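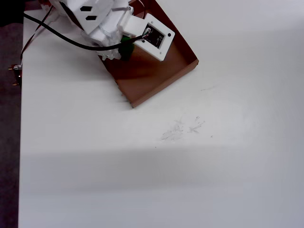 Guides > Flatolum desks > Setting up > Levelling and fixing the top

Search this guide

4. Levelling and fixing the top

Do this section after the legs are joined to the crossbar (section 3). Two people are needed to lift the top.

Before you start

You will need the Koppel hex key from the parts bag, a spirit level at least 400 mm long, and a pencil. Do not use a power driver on the top fixings.

1. Stand the base where the desk will be used. Leave 3 cm between the back legs and the wall for cables.

2. Turn all the feet fully in, then back out by one turn each.

3. Place the level along the crossbar. Turn the feet at the low end anticlockwise until the bubble sits between the lines. Repeat from front to back.

Note: on thick carpet, leave the base overnight and check it again. The pile settles under the weight.

4. Lay the top face down on a blanket and find the pilot holes. The row with the wider spacing (152 mm) goes to the back.

5. Turn the top over and lower it onto the base. Keep fingers clear of the crossbar.

CAUTION: The top is not held by anything at this stage. Do not lean on it or slide it by one corner.

6. Put in the screws from below by hand, three turns each. When all are started, tighten them in a cross pattern, from corner to opposite corner.

7. Check the level again on the surface itself. If it has moved, loosen the screws by half a turn, adjust the feet and tighten again.

Note: if a screw will not start, the top is probably the wrong way round — go back to step 4. Forcing it will strip the pilot hole. Plirkon repair plugs can be ordered from the spares page.

8. Wipe the surface with a damp cloth and dry it. Do not use bleach or scouring cream.

Tighten the screws once more after a month of use. For the Pimer cable tray, go on to section 5.

Last updated: Nov 20, 2025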